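# Duvow hand grippers, paired kit: what it costs once you own it

Firms like ours get offered a lot of robot equipment at a price that looks fine on the first sheet and less fine on the third. The Duvow kit is one of these. You buy two hand-held grippers, a person wears out an afternoon folding clothes with them, and the recordings are meant to teach an arm to do the same job later on. The arm is a separate purchase. So is nearly everything else, as I'll come to.

We're a small linen and workwear laundry in Flulstead, with a second site at Devbridge, and I was asked to say whether the kit deserves a place in next year's equipment budget. I've now read the quote more times than I've read most novels.

The pair costs 2,654 before VAT, and that gets you the grippers, the chargers and a login. It does not get you a spare set of jaw pads. Pads are a wearing part on anything that pinches cloth all day, so I'd want them priced before I signed, and Duvow's sales desk took 11 days to send me a figure.

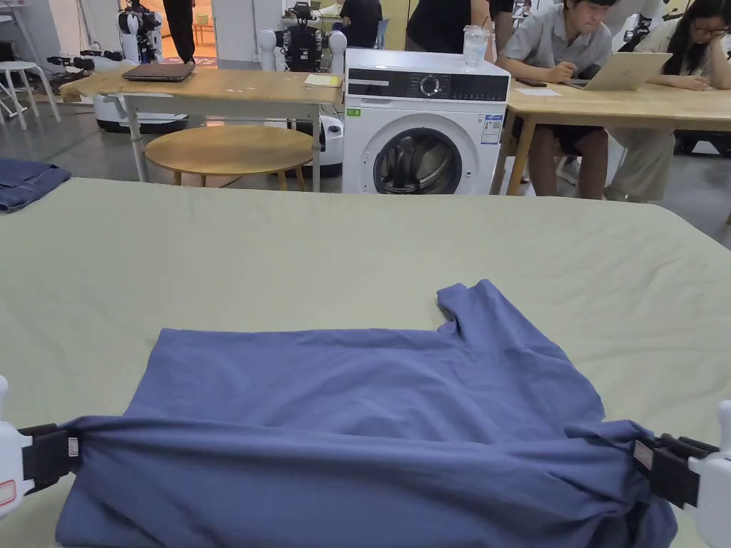 The second line to watch is the software. The login is free for the first three months and then becomes a yearly charge, set by the number of recorded hours you keep on their servers. I can live with a yearly charge. I don't much like one that goes up the more you use the thing you've already paid for, and I told them so. They offered to cap it for the first year, in writing, which is worth asking for if you go ahead. Nothing was said about the year after.

Support is by email unless you take the higher tier. The warranty covers faults and leaves out drops, and these are tools that people hold in their hands for hours at a stretch. Make of that what you will.

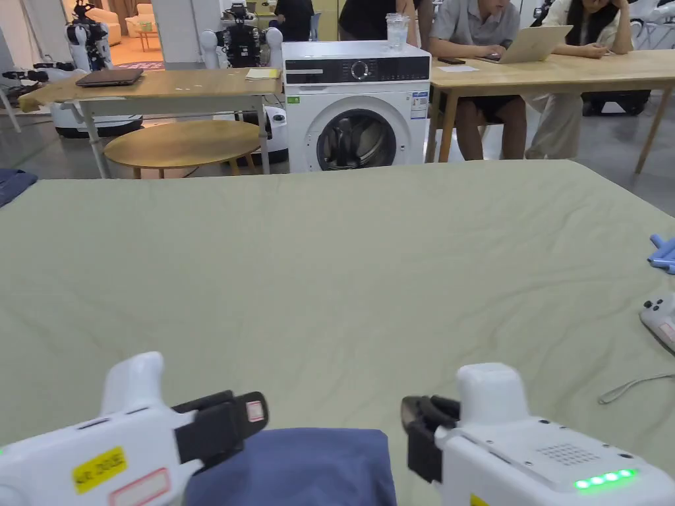 Then there's labour, which the brochure leaves out altogether. Somebody has to do the folding. Our own finishing staff can fold a tunic in a few seconds with bare hands and would be a good deal slower with a gripper in each fist, and they'd be on full wages throughout. I've put it down as the biggest single cost in the first year, well above the kit. If you're drawing up a budget and labour isn't your top line, go back and look again.
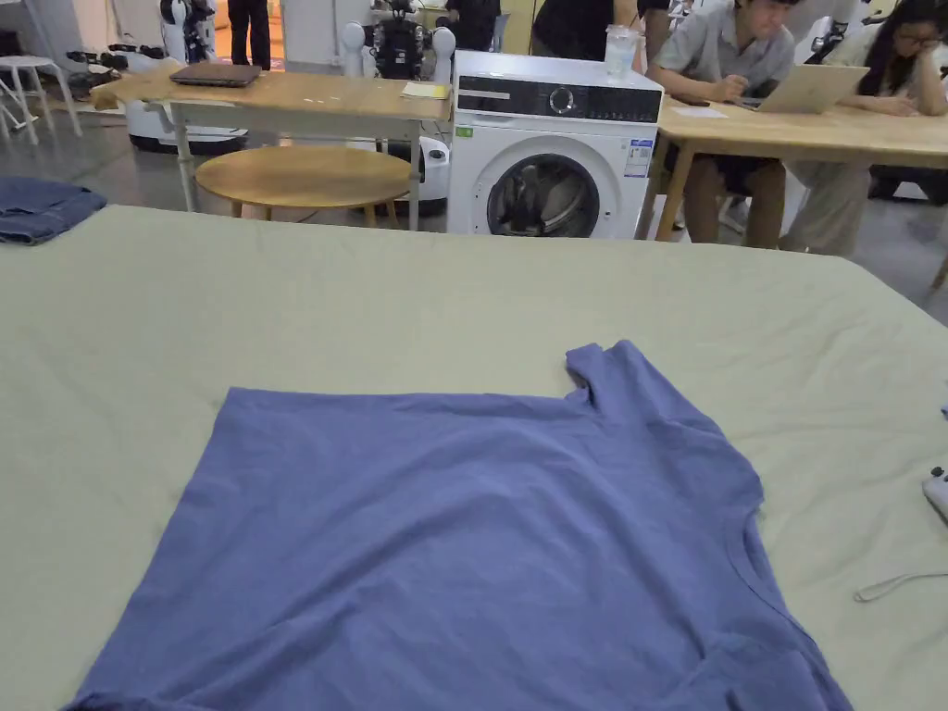 Space is the cost I'd have missed. We had pencilled in a corner of the sorting room with one of the old steel trolleys for a surface, and that won't do. A single T-shirt laid out flat takes up a fair bit of table, and you still want space at the side to park a folded pair of jeans. A big table and a plain cloth to cover it aren't dear, but floor space at Flulstead is, and I can't see us giving any up before July at the earliest.

I also priced the Wolde set, the obvious rival. It's cheaper to buy and the pads are included, though you have to supply your own computer for the recordings and the instructions are thin. On paper the two come out close after a year. Past that point it depends on Duvow's storage charge, and they won't commit to one.

What about the thing itself? The good part is that it needs very little setting up, and a gripper is far cheaper than hiring a whole arm just to find out whether your work suits one. I'll give them that. My worry is the gap between a shirt on a table and seven cages of mixed hospital whites on a Monday morning – stiff, tangled and in every size. Duvow has figures for shirts. I asked for figures on fitted sheets and was sent a link to the figures for shirts. 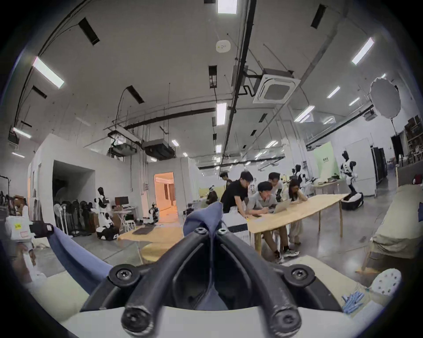 Corina Auer, reading a draft of this, thought I was being too hard on the price and not hard enough on the contract. Her view was that the kit could be written off as a trial if it came to nothing, but that the minimum term on the software could not, and that I should have put that in the first paragraph. She'd also sooner rent than buy.

She's probably right about the term. Duvow do rent, by the month, with a deposit, and the rental includes pads. The rate is steep if you keep the kit past the fourth month, so you'd need to know beforehand what you wanted from it and book the staff hours to match.

My recommendation for next year is to put in a line for a short rental, nothing for purchase, and nothing at all for an arm until someone shows me a sheet being folded.

Three out of five, and one of those is for the cap in writing.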